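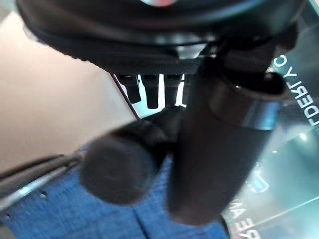 Blau und Beige, dazu rechts ein bisschen Petrol

27. September 2019

So, ich bin jetzt endgültig im Blaufieber. Wer hier länger mitliest, weiß ja, dass ich im März noch große Reden gehalten habe, mein Arbeitszimmer werde ganz ruhig und sandfarben, fertig, aus. Sand an der Wand, Sand am Fenster, Sand auf dem Sessel. Sah im Kopf wunderschön aus! Und dann saß ich abends da drin und kam mir vor wie in einer Schüssel Grießbrei.

Angefangen hat das Umdenken mit einem Päckchen Stoffproben von Notico. Die schicken einem kleine Läppchen, auf denen hinten der Farbname klebt, und ich habe natürlich die ganze Blaureihe bestellt (ja, und ein Grün, aber das zählt nicht, das wird ein Kissen für meine Schwester). Die Läppchen lagen dann wochenlang überall herum, auf der Fensterbank, über der Stuhllehne, eins habe ich aus Versehen mitgewaschen. Es hat übrigens nicht abgefärbt, das war ein dicker Pluspunkt.

Blau neben Beige mag ich inzwischen so gern, dass ich ständig hingucken muss. Das Beige kippt bei mir je nach Licht leicht ins Rosa, und genau das hat mich den ganzen Sommer genervt. Neben reinem Weiß sieht es nach altem Heftpflaster aus, tut mir leid, aber so ist es. Neben Blau wird es auf einmal warm und freundlich. Dass der Petrolton sich da auch noch einmischen darf, hätte ich früher nie erlaubt, ich war immer streng mit zwei Farben pro Zimmer. Jetzt darf er bleiben.

Bestellt habe ich am Ende 6 Meter vom Favoriten. Viel zu viel, ich weiß! Ich hatte die Vorhänge ausgemessen und den Sesselbezug dazugerechnet und dann noch einen halben Meter Angst draufgeschlagen. Beim letzten Mal hat mir nämlich ein Streifen gefehlt, handbreit, und die Farbe gab es nicht mehr. Diesmal habe ich also Reserve, und aus dem Rest soll eine Hülle für die Nähmaschine werden.

Wichai Mahawong hat unter meinem letzten Beitrag gefragt, ob man den Stoff vor dem Zuschneiden waschen muss. Ich mache es immer, bei dreißig Grad und ohne Weichspüler, und bügle ihn danach, solange er noch ein kleines bisschen feucht ist. Einmal habe ich es gelassen. Die Vorhänge hingen hinterher auf Hochwasser, und meine Mutter spricht heute noch davon.

Was mir noch fehlt, ist das Garn. Ich habe zwei Rollen da, eine ist einen Hauch zu hell und die andere geht ins Lila. Wahrscheinlich nehme ich die helle und tue so, als wäre das Absicht. Oder doch Ton in Ton mit dem Beige, als sichtbare Ziernaht? Das könnte am Sessel richtig hübsch werden, vorausgesetzt, ich nähe gerade, und da habe ich meine Zweifel.

Die Wand bleibt jedenfalls, wie sie ist. Ich hatte schon die Farbkarte in der Hand und einen Pinsel gekauft, aber nach drei Tassen Tee war mir klar, dass ich keine Lust habe, alle Regale auszuräumen. Erst kommen die Vorhänge dran, dann der Sessel. Falls jemand von euch schon mal einen Ohrensessel bezogen hat, bitte meldet euch in den Kommentaren, ich habe Fragen zu den Ohren!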